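Vutuvetti Foam Insulation Panel, Blue, Pack of 6
Sold by Sterkley Building Supply

Every house has one cold room. The previous owners called it a "sunroom," and in February you call it storage. The Vutuvetti panel goes on the wall between that room and the one you'd like to live in.

The panels cut with a utility knife and a straightedge, or a bread knife if you've lost the utility knife again. Fix them with foam-safe adhesive. Regular construction adhesive eats the foam, a lesson our returns desk learns most weeks.
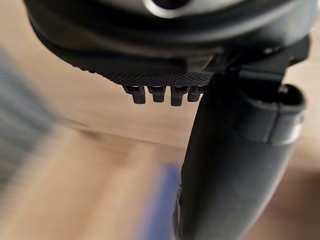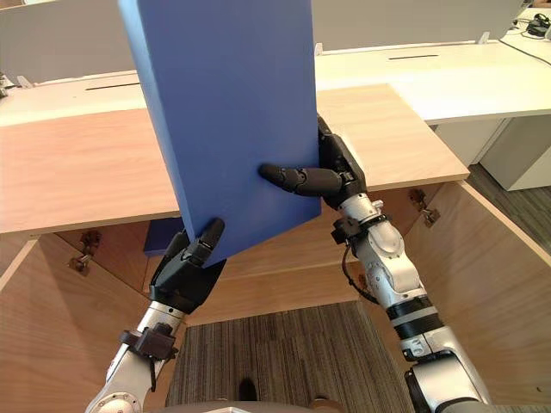
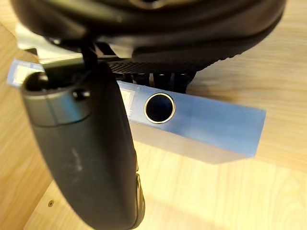

DURVILLE, February

Stock is back at the Durville warehouse, with 200 packs on the floor and nearly 400 on order. The Caron store has none and would like you to stop calling. Orders placed before noon ship the same day. Orders placed at 12:05 do not, however nicely you ask.

Must be covered with drywall or another approved thermal barrier in living spaces. Check your local code. Do not use near flues, heaters or recessed lights.

Limit 200 packs per customer. If you need more than that, call the trade desk and tell us what on earth you're heating.

Returns: full packs only, unopened. Offcuts are yours for life.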